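Claslow Lap Records

Lap times and finishing orders from club kart racing at the Warkero circuit. One season, one class (four-stroke senior), collected by Amarachi Obi and cleaned up by Chukwuemeka Isah.

Contents

laps.csv — one row per completed lap
heats.csv — one row per driver per heat
drivers.csv — driver code, home club, first season raced

There are 159 heats and 40 drivers. Driver names have been replaced with codes. Please don't try to match them back to the printed results.
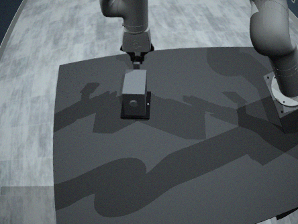

Lap times are in seconds to three decimals. They come from the transponder loop at the start line, exported with Plirnix. Out laps and formation laps are left out. A lap run under yellow has a 1 in the "caution" column and should be dropped before you compare pace.

Known problems

The loop lost power during one evening meeting in September. 232 laps from that meeting were typed in from the paper backup sheets and are only good to a tenth of a second. They are marked "hand" in the source column.

Kart numbers changed hands mid-season, so join on driver code and never on kart number.

Penalties are applied in heats.csv but not in laps.csv. If the two files disagree about who won, heats.csv is the official order.

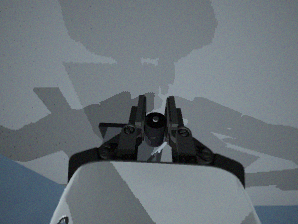
Weather is a single word per heat (dry, damp, wet), entered by whoever was in the timing hut. Treat "damp" with care — it covers a lot of ground.

Version 2 fixes the swapped columns in the Sani Cup heats. If you downloaded version 1, get the files again.

Corrections go to Chukwuemeka. Include the heat number and the driver code.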